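Yvette Simard on reading tea leaves, bad cups and why she won't do lottery numbers

Yvette Simard is running late and so am I. She's got the kettle on before I've found a chair. Kitchen in east Hamilton, radio going, a cat I'm told to ignore.

She's been reading leaves for 24 years, the last 3 of them for paying strangers. Before that it was family, then the neighbours, then the neighbours' sisters.

"My grandmother did it after Sunday lunch," she says. "She'd look in your cup and say, oh, you've been spending. And you had been. I thought she was a witch. She'd probably seen the shopping bags."

She learned properly from Ifigeneia Deligiannis, who read coffee grounds, the Greek way, and had no time for tea at all. Simard took what she wanted. The handle is you, the rim is soon, the bottom is a long way off. That part is fairly standard. The rest varies with who taught you, and people get quite heated over it.

"Ifigeneia would never turn the cup three times. Once, firmly, and onto the saucer. I do it three times because my grandmother did. We had a real argument about that. In a bakery."

What about teabags? A look.

"You can tear one open. I've done it at a wedding. It's dust, it goes everywhere, and everything looks like a sandstorm. Buy loose leaf, it doesn't have to be fancy."

She uses a plain black from Lalto, the shop on her corner, and a wide white cup with sloping sides. Mugs are no good, the leaves just slide down and sit there in a lump.

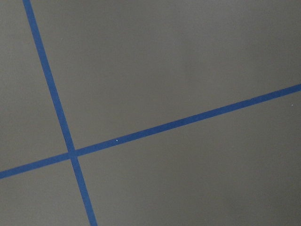

FILED UNDER: Divination, Interviews

I ask what she does when there's nothing in the cup. Happens more than you'd think, apparently.

"I say so. A clear cup's a good cup, that's the old line, nothing bothering you. But some people have come on the bus in February and they want a ship or a bird. I'm not going to make up a bird."

And when it's bad? She takes longer over this one. Pours herself another.

"I don't do death. I don't do diagnoses, or lottery numbers. A man offered me a share once. I said if I could see those I'd have a better kitchen." If something looks heavy she asks a question insted and lets them talk. Usually they know already.

Her one regular critic is her friend Timo Harms, an astrologer, who thinks leaves are too vague. She thinks he's too fond of his charts. They share a table at the Shen fair every June and split the parking.

"Timo needs your time of birth to the minute. I need you to finish your drink."

Beginners, then. Her advice is to read your own cup every morning for a month and write down the first thing you see, before you've looked up what its supposed to mean. Don't check the book until night. Most of it will be dogs.

"Everyone gets dogs," she says. "I still get dogs."

She has someone coming at four, so that's us done. My own cup, since you're wondering: a boot, or maybe Italy, close to the rim. She said travel. I said I had to be in Guelph by six.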